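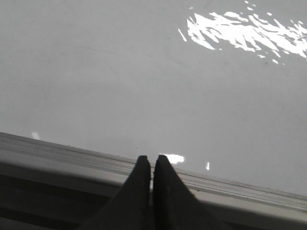 Pale grey, with a slight gloss

Workshop > Accordions and concertinas > Your questions

Questions we hear most at Kingi Reeds

How long will my accordion be with you?
A straightforward tune-up usually takes us up to 18 days, but please do ring before you set off, as September is always busy with school bands and the bench fills quickly. If you have a concert coming, tell us the date and we'll see what we can do — we have been known to stay late with a pot of tea for a worried player!

Do you make your own reeds?
We do, and have done ever since Ruby-Lee Ashby set up her first bench in Flurnthorpe. She still files the lowest notes by hand (she says her ears are best before lunch, and we've learned not to argue). The reed plates for our smaller concertinas come from Brunard, who cut them to our drawings.

My bellows smell musty. Is that a bad sign?
Quite often it only means the instrument has been shut in its case for years in a cupboard or loft. Leave the case open in a dry room for a few days and see how you get on. If you notice air hissing out when you play, or the folds feel soft, let us have a look before you play it much more.

What is the difference between the Fundora and the Fundora 26?
The plain Fundora is our beginner's concertina, light in the hands and very forgiving. The Fundora 26 has 26 buttons and a fuller sound, and most people who join a session find they want it sooner or later. You're welcome to come and try both, and do bring a friend to listen, as they sound quite different from across the room.

Can I pay in parts?
Yes, of course. We ask for £100 when you order and the rest when you collect. For anything over £1,000 we can spread the cost over a few months, so just have a word with us.

Do you buy old instruments?
Sometimes, yes, even rather sad ones — a box with a broken case may still have lovely reeds inside.

Kingi Reeds, Flurnthorpe | Contact the workshop | Back to top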